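ビンピッキングのセル、手首まわりのケーブルとエアが落ち着かない

ロボット・自動化なんでも板 > 据付・保全

1 : dorobako
2023年5月21日
Galtatwoodの小物仕分けセルを2月に引き継いだ者です。前任の引継ぎメモがA4半分しかない。
構成は6軸アーム+自作ブラケットのグリッパ、エアはチューブ2系統、対象は金属のビンの中にばら置き。形も大きさもバラバラ。
困ってるのは
・手首をひねる姿勢が続くとケーブルが突っ張る。たまに吸着確認の信号が瞬断
・エアの継手からごく小さく漏れ音。圧は足りてる
・ビンの壁際のワークを取りに行くとブラケットが壁に寄りすぎる
どこから手をつけるべきか。止められるのは1回30分まで。

2 : nejiyama5
瞬断が先。信号が怪しいまま他を触ると切り分けできなくなる
ケーブルはどこで固定してる?

3 : dorobako
前腕の途中と、手首カバーの下。結束バンド。黒い束と黄色いのがほぼ同じ経路で、手首の下を回って左側に上がってくる感じ。
黄色は前任が後から足したやつらしく図面に無い。

4 : kumo_no_ito
図面に無い線がある時点でもう嫌な予感
まず行き先を追え。話はそれから

5 : 油さし当番
ループが小さすぎるんじゃないの。手首を端から端まで回して一番きつい姿勢で見る。原点姿勢で見て「余ってるからヨシ」は絶対ダメ。
うちのBrendbyのラインはそれで2回断線した。2回とも同じ場所ね

6 : dorobako
今の状態貼ります。ビンに下ろした姿勢。 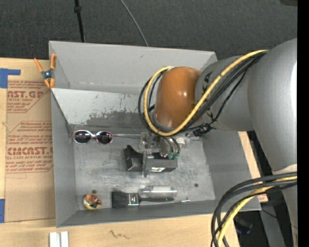
7 : nejiyama5
了解。その経路だと結束の位置を変えるだけでだいぶ違うはず。前腕側はしっかり止めて、手首側は縛らず面ファスナーで緩く抱かせる。両端ガチガチに縛るとひねりの逃げ場が無くなって、コネクタの根本に全部来る。
瞬断もたぶんそこ。コネクタ軽くつまんで揺すりながらI/Oモニタ見てみ

8 : kumo_no_ito
>>7
面ファスナー反対。油と粉で半年もたない。緩んで垂れたやつがビンの縁に引っ掛かったら終わり。
スパイラルチューブでまとめて、前腕に樹脂のガイド1個足す。それが正解

9 : nejiyama5
>>8
スパイラルは中で擦れるじゃん。黒と黄色で外径違うなら余計に
半年で替えりゃいいだけ。消耗品だよあんなの

10 : kumo_no_ito
替える人がいればな
引継ぎメモA4半分の職場だぞ

11 : dorobako
耳が痛い

12 : 油さし当番
どっちでもいいけど結束バンドの切り残しは処理しといて。ヒゲが出てると手切るし、ほかの線の被覆にも当たる。コネクタの周りは特に。
あと動力と信号を一緒に束ねてないか。黄色の正体しだいで話が変わるよ

13 : tsubame19
横から失礼。エアの漏れの方。
緑の継手のとこ、チューブの切り口見ました? 斜めに切れてると差し込みがいくら深くても漏れる。専用カッターで直角に切り直して奥まで差す、それでだいたい止まる。
チューブが継手の直後で曲がってるのもダメ。少しまっすぐな区間を作ってから曲げる。
抜く前に必ず残圧抜いてね。

14 : dorobako
切り口は未確認です。切り直すと長さがギリギリかも。曲がりはありますね…

15 : tsubame19
なら切り詰めずに新品で長めに引き直し。19mm足りなくて泣いたことあるので
漏れ箇所の特定は石けん水で。コネクタ側に垂らさないように

16 : shirokuma_plc
壁際の干渉は配管じゃなくてプログラムの話だから分けた方がいい。
ビンの壁が内側に傾いてるタイプでしょ、それを垂直の箱として登録してないか? 上では余裕あるのに下りるほど寄っていく。うちはCorreiaの現場でこれやらかした。
禁止領域を底の寸法で切って、壁際は侵入角度を変える。

17 : dorobako
>>16
それだ。設定見たら直方体1個で登録されてました。しかも開口の寸法。
奥の斜めの面の塗装が剥げてるのも、もしかして当たった跡ですかね

18 : shirokuma_plc
跡だけじゃ分からん。ビンが来る前からの傷かもしれないし。
ブラケット側の角を見て、塗料が付いてるかどうか。付いてたら手先の芯出しもやり直し。TCPがずれてる可能性ある

19 : nejiyama5
ビンの位置決めはどうしてる? クランプだけだと押されて動くよ。TCP合わせても箱が動いたら意味ない

20 : dorobako
底は当て板とクランプです。位置決めピンは無し。毎朝目で合わせてる

21 : kumo_no_ito
目…
ピン立てろ。2本でいい

22 : 油さし当番
ピン賛成。ただ丸ピン2本だと入れにくいから片方はダイヤピンにしときな。毎日抜き差しするなら特に

23 : dorobako
途中経過。今日は30分でできるとこまで。

コネクタ揺すったら瞬断再現しました。ロックが半掛かりだった。差し直してからは揺すっても出ない。
黄色の線はたどったら信号側でした。動力とは別。ひと安心
結束は手首側だけ外して面ファスナーに変更。すまん>>8 手元にそれしか無かった。ガイドは注文する
エアは石けん水で継手の片方から泡。切り口、見事に斜めでした。チューブは在庫待ち

禁止領域とピンは次の停止で。

24 : tsubame19
やっぱり斜めか。もう片方も一緒に替えた方がいいよ。同じ人が切ってるんだから

25 : kumo_no_ito
面ファスナーに日付書いとけよ

26 : nejiyama5
半掛かりは差し直しで直ったように見えて、端子が傷んでることがある。しばらくアラーム履歴残しといて。5日くらい様子見てまた出るならハーネスごと交換

27 : dorobako
日付書きました。履歴はDrinarの保全台帳に毎朝写すことにします。
禁止領域の件、壁を斜めの面で登録するのと小さい直方体を積むのとどっちが楽ですか?

28 : shirokuma_plc
コントローラが傾いた平面に対応してるなら平面。無理なら段々に積む。最初は低速で、指は停止ボタンの上。
型式とバージョン書いてくれたら手順貼る

29 : dorobako
助かります。明日銘版見てきます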